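My old music player finally syncs again! 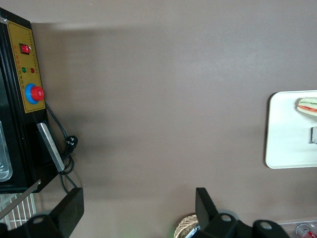

Red rocker switch, two little indicator lamps, and one very big red button.

I have a Kuvo player that I refuse to give up. It has real buttons, it fits in the coin pocket of my jeans, and it holds 2513 songs that I've been dragging from computer to computer since college. So when I plugged it in last month and my laptop just sat there, no chime, no pop-up, I was pretty crushed.

First I tried all the usual stuff. Different port, restart, different port again. The player was charging the whole time, so I figured the cable had to be fine. Wrong! Some cables carry power and no data at all, and I'd been using one that came with a desk lamp. I dug the original out of a drawer and the player showed up in the file manager right away (I may have yelled).

Jakgate, the program I use to manage my library, still couldn't see it though. I poked around in the settings for most of an evening and found a tab called Known Devices, and there was my player, listed 2 times under the same name. I removed both entries, closed the program, unplugged the player, opened the program again and then plugged back in. It asked if I wanted to add a new device. Yes please!!

One warning if you try this: uncheck "sync on connect" before you plug in. Mine was checked, and it started matching the player to the library on my laptop, which only had 919 songs in it. I pulled up the cancel window just in time and copied everything off the player by hand first. That took around 100 minutes over the old cable and I didn't mind one bit, I made soup.

After that the sync ran clean to the end. Album art came through too, even for the weird live recordings I'd tagged myself, and the playlists kept their order. I'm so happy with it.

I'm on the Yin release of Jakgate, by the way. The newer one is called Skaltitz and the menus are supposed to be in different places, so the tab might have another name there. If you've found it, leave me a comment and I'll add it to the post.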